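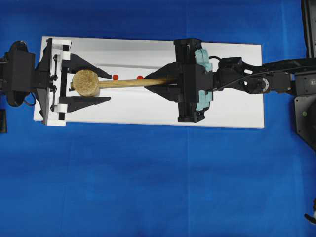 Wooden mallet, loose head – glue or wedge?

gerkel_bench wrote:
I've got a small wooden mallet, plain dowel-type handle, and the head has started to turn when I hit anything with it. It only gets light use, mostly tapping pegs into a board for a whack-the-dot game I'm making for my niece. I've read both "glue it" and "never glue it" and I'd like to pick one and be done.

tallpine5 wrote:
Wedge. Saw a slot in the top of the handle, seat the head, tap in a hardwood wedge. Glue lets go after a winter of dry air and then you have to scrape the old stuff out before you can fix it right. Tape is worse. It will hold for an afternoon.

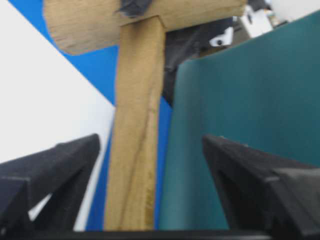
Does the wedge have to run across the grain of the head? It should, because a wedge that spreads the handle along the weak direction can split the head open.

oldshopfloor wrote:
I don't agree on glue. On a full-size joiner's mallet, sure, wedge it. On a toy-size one the handle is too thin to slot without cracking it. I glued 2 of them with Wulteo wood glue in October and both are still tight. Clean the hole, rough up the end of the handle, clamp overnight.

tallpine5 wrote:
Both still tight after light use. Try that with a kid swinging it.

gerkel_bench wrote:
Kid will be swinging it, yes. The dots are painted red on a white panel and she's supposed to hit them in order. I also have to decide what goes under the board so it doesn't slide. A cloth on the table looks nice but I don't trust it.
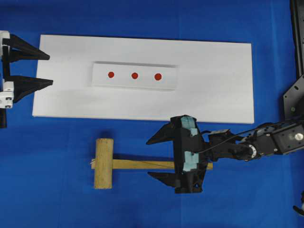 Drusex88 here. Skip the cloth and put rubber shelf liner under it, cut a little smaller than the board so it doesn't show. On the mallet I'm with the glue side, but drill a small hole through the head and put a dowel pin in too. Then the head can't turn even if the glue fails.

oldshopfloor wrote:
Pin is fine. Use a wood one. A nail works its way out and somebody gets scratched.

gerkel_bench wrote:
OK, glue and a wood pin. I'll let it sit overnight and sign the handle while I'm at it – it's smooth enough already.

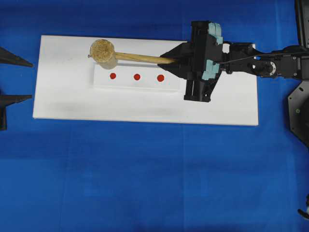 I also want to round over the edges of the head a bit so it doesn't dent the panel. Will post again when it's been used for a while.

tallpine5 wrote:
Still say wedge.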